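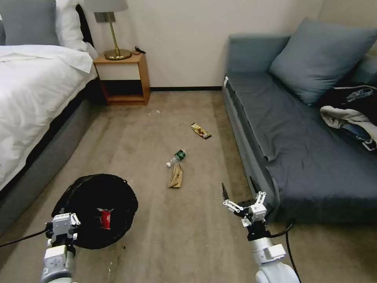 **Who may operate the arms during a club session?**

Any student member who has passed the bench test and signed the operator sheet may operate them, provided a supervisor is present for the whole run.

## 6. Floor Pickup Task: Set-Up and Operation

Revised 05/10/2024. Prepared by Britt-Marie Aasen and Brijesh Garg for the Prastness Student Robotics Club.

This section covers the floor pickup task as practiced for the Mazurek Challenge in November. It assumes that the arms have been mounted and homed as described in the previous section, and that the Dallness control software is running on the team laptop. Teams entering the tabletop task only may skip it.

### 6.1 Roles

Each run requires an operator, a supervisor, and a recorder. The supervisor holds the stop button and does nothing else during the run. The recorder fills in the run sheet and calls the time. Team members may trade roles between runs, but not during one.

New operators are to complete their first runs under Teguh Jugah or Ivar Brekke. Their sheets must carry the initials of whichever of the two supervised.

### 6.2 Preparing the Room

1. Clear the working area of shoes, bags, and chargers belonging to the team.
2. Set the trash container on the carpet within easy reach of the left arm.
3. Place the litter items on open carpet within reach of the right arm. Use empty packaging only. Bottles must be capped.
4. Walk the length of each cable from the arm to the control box. A cable must have enough slack for the arm to reach full extension.
5. Ask everyone who does not have a role in the run to stand behind the operator.

**Caution:** Do not place glass, batteries, or opened food on the floor as litter items. The rules of the challenge forbid them, and so does the club.

**Note:** Furniture stays where it is found. Teams are not permitted to move a bed, a sofa, or a nightstand to gain clearance. If an arm cannot reach an item without touching furniture, move the item and record the change on the run sheet.

### 6.3 Starting the Arms

1. Switch on the control box and wait for the steady light.
2. Open the task profile named "Bedimeck Floor." Do not use the tabletop profile, which has different height limits.
3. Set the speed to 2. Higher settings are reserved for operators who have completed 8 supervised runs.
4. Open and close each gripper once with nothing in it.
5. Bring both arms to the ready position.
6. The supervisor presses and releases the stop button. Both arms must halt. Repeat step 5 before continuing.

If either arm fails to halt in step 6, switch off the control box and report the fault. The session may not proceed on one arm.

### 6.4 Placing an Item in the Container

Move the item over the opening before lowering it. The release should be made low enough that light paper and film do not drift onto the carpet. Keep the other hand clear of the opening until the release is complete.

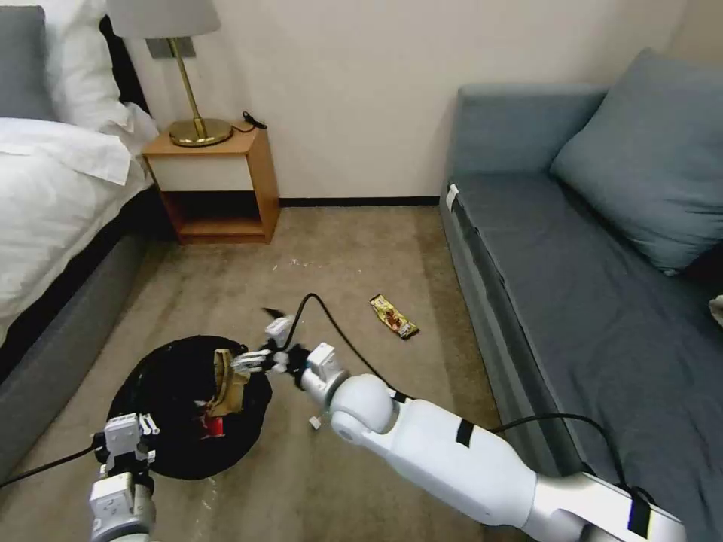 *Figure 6-2. Right hand above the open container, left hand at its front edge.*

1. Raise the item clear of the container's edge.
2. Move across slowly until the item is over the opening.
3. Lower the arm, then open the gripper fully.
4. Lift straight up before moving sideways.
5. Check that the item has come away from the fingers. Thin film may cling to them.

**Caution:** Never reach into the container by hand while the arms are powered. If an item must be removed or pressed down, ask the supervisor for a full stop first.

### 6.5 Picking Up Flat and Crumpled Items

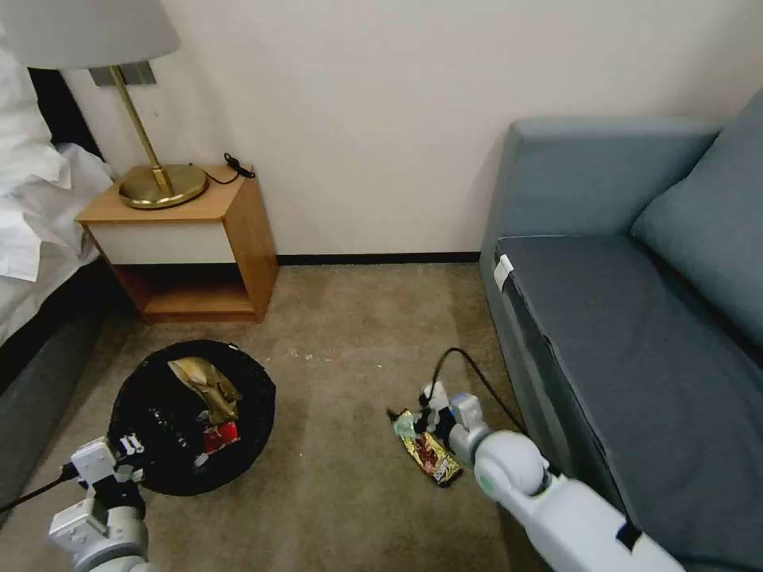
Snack wrappers are the item on which new operators lose the most points, and the club asks every team to practice them before attempting bottles or cans. A flat wrapper gives the fingers very little to close on, so the approach should be made low and slow, with the gripper open. Close on the body of the wrapper and pause before lifting. The hold shown, with the right gripper closed on the crumpled wrapper at carpet level and the left gripper at the near edge of the bin, is a suitable position for that pause. The operator should announce "holding" and wait for the recorder to answer before raising the arm.

If the wrapper slips out:

1. Open the gripper and raise the arm a short distance.
2. Note the slip on the run sheet. A slip is not a failed run.
3. Approach again from a different angle.
4. After a second slip, leave the item and go on to the next one.

Do not press the fingertips into the carpet to get under an item. The force warning on the laptop will sound before damage occurs, but repeated warnings wear the joints. Any run with more than one force warning is to be stopped by the supervisor.

### 6.6 Ending the Session

1. Return both arms to the ready position and close the task profile.
2. Switch off the control box before anyone steps into the working area.
3. Pick up any remaining litter by hand, including crumbs and scraps.
4. Coil the spare cable loosely. Do not wrap it around an arm.
5. Sign the run sheet. The operator and the supervisor must both sign.

Completed sheets go to Kaiwen Wan, who enters them in the club record. Faults, including any failure of the stop button, are reported on Form 1268 before the team leaves the room. Equipment with an open fault report may not be used by another team until Brijesh Garg has cleared it in writing.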